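Clearing the table without the mess moving somewhere else

I used to wipe around things. The bottle, the jar, the plant, all of it stayed put and I'd mop little circles around them like an idiot! Now everything that isn't staying gets gathered on one plate first, and the plate leaves the table in one trip.
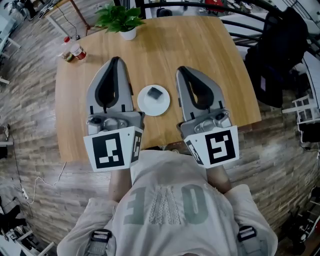
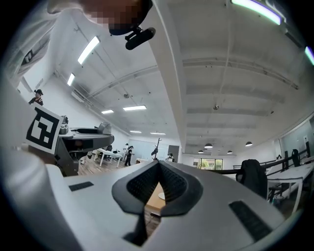 Light wood tabletop in both; the plate and the potted plant are in the first.

The plant is allowed to stay — I just lift the pot and dry underneath, or you'll get a ring in the wood. Bottles go back upright with the cap tight (ask me about the 20 minutes I once spent on a sticky puddle). For the wiping itself, a barely damp cloth along the grain, then a dry one right after. My friend Renato Galang swears by a drop of dish soap in 600 ml of warm water, and I've come around to it for greasy fingerprints. Skip it on bare, unsealed wood, though.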